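Filed under: Student Work / Consumer Habits
12 comments | 47 shares

Do People Read the Returns Policy? A Term Project

Our group set out to learn whether shoppers at the Femport outlet mall know how long they have to bring something back. We wrote a survey of six questions, which took most of April to agree on, and handed it out near the Zarkari shoe store until security moved us to the Kaijage entrance.

We collected 50 usable forms. Of those, 47 people said they "always" check the policy. When asked what the policy was, six got it right. The rest guessed, and guessed with great confidence – one man wrote "forever."

We then read the policy ourselves. It runs 1248 words and mentions gift receipts before it mentions days. Two members of our group gave up on it, and they were being graded.

Our main weakness is the sample. People who stop for a survey outside a shoe store have time on their hands, and may be kinder than most. We would also drop question four, which asked two things at once and got answers to neither. 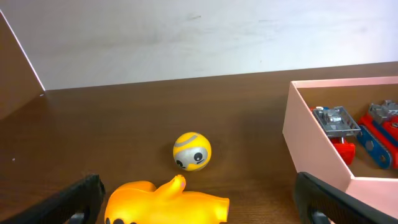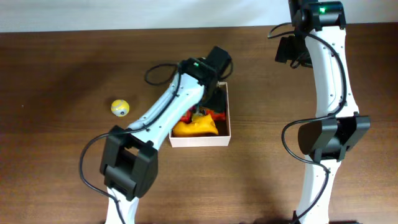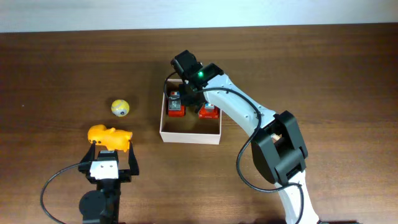
Wooden tabletop and the pale wall behind it, three views.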